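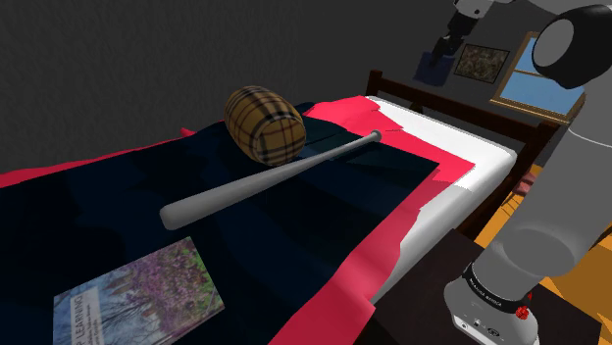 Bedroom render, navy sheet over the red-pink blanket, plaid cylinder on top

From: Zuweira Frimpong
To: varkutach-members
Subject: Re: [varkutach-members] Favura booking and the 6 a.m. spin waitlist

Hi all, hi Nkrumah,

Replying to the list and not just to you, as I've had the same question from three people in the locker room already and I may as well type it once!

> On a morning in January, Nkrumah Agbenyega wrote:
>
> Can somebody explain the waitlist to me? I was number 2 on the list
> for the 6 a.m. spin class. I drove over in the dark, and when I got
> there the class was "full" according to the tablet at the desk, but
> there were 3 bikes with no one on them the whole time. The guy at the
> desk (new guy, very polite) said he couldn't let me in without a
> confirmed spot. So I sat on the bench and did my stretches like a fool.
>
> Under the old sign-up sheet this would have taken ten seconds. You look
> in the room, you see a bike, you get on the bike.
>
> Also, are we really at 156 members now? I saw that number on the flyer
> by the water fountain. If so, two spin classes in the morning is not
> going to cut it, and I would like to know if anyone has a plan. I hear
> the place in Clusach runs four.
>
> Nkrumah

OK so, the empty bikes first. I teach that class every other week, so I've seen it from the front of the room and it drives me nuts too. Favura holds a spot until the class starts, and if the person hasn't checked in by then it marks them as a no-show, but it doesn't hand the bike to the next person. It only moves the waitlist when somebody cancels. And the cutoff for cancelling is set to 12 hours ahead, meaning 6 p.m. the night before. Anybody who wakes up with a sore throat at 5 has no button to press. The app just grays it out. So they stay in bed, the bike sits there, and you're on the bench in your cycling shoes.

I asked the front desk manager if we could shorten the cutoff and she said yes, it's a setting, they just went with whatever it came with when they switched over. She's going to try two hours. For a 6 a.m. class that still means cancelling at 4 in the morning, which, fine, none of us are doing that, but it'll help a lot with the lunchtime and evening classes.

For the early class what I'd like to do is much simpler. At 6 on the dot, if you're on the waitlist and you're standing there and there's a bike, you get the bike. The desk can add you by hand afterward. I've done it this way the last couple of times I taught and it was no trouble at all (please don't all turn up at once now). The new guy has only been with us a little while and he was following the sheet he was given, so go easy on him. I've asked for the sheet to be rewritten.

One thing you can check on your end, Nkrumah: go into the app, then Profile, then Alerts, and see if "waitlist changes" is switched on. Mine was off after the last update and I never touched it. If it's off you won't hear anything even when you do get moved up, and then YOU become the no-show. That happened to me with Saltwater Yoga or whatever they're calling the pool one these days. I got a snippy automatic email about it and everything.

On the member numbers, yes, 156 is right. That's everybody though, including the swim-only people and the families on the off-peak plan. It isn't 156 folks fighting over spin bikes. I'd still love a third morning class. The holdup is the room. Spin shares it with the stretch and mobility group right after, and they need the bikes pushed back against the wall before they can put their mats down, and that takes longer than you'd think with those old Ansah bikes. Two of them have wheels that don't turn anymore. You have to sort of walk them across the floor like a refrigerator.

And about Clusach: they do run four, I went and tried one when I was visiting my sister over there. The classes are only half an hour! You barely get your legs warm and then everybody's wiping down. Nice showers, I'll give them that. Really nice showers. But I'd rather have two proper classes than four little ones, and if anyone on the list feels differently please say so, I'm bringing all this to the class schedule meeting and it would be good to have more opinions than mine.

While I have you:

The blue foam rollers keep wandering off to the weights area. If you borrow one from the studio please put it back in the bin by the door.

The big fan in the studio is fixed. The switch is behind the curtain now, low down on the left.

If you want to sub for me on the early class in the spring, I've got a couple of mornings I can't make. You need the instructor sign-off, but I can walk you through that, it's one form and a short chat with the manager.

Nkrumah, come to mine next week and I'll save you the one by the window. It squeaks a little, but the saddle stays where you put it.

Zuweira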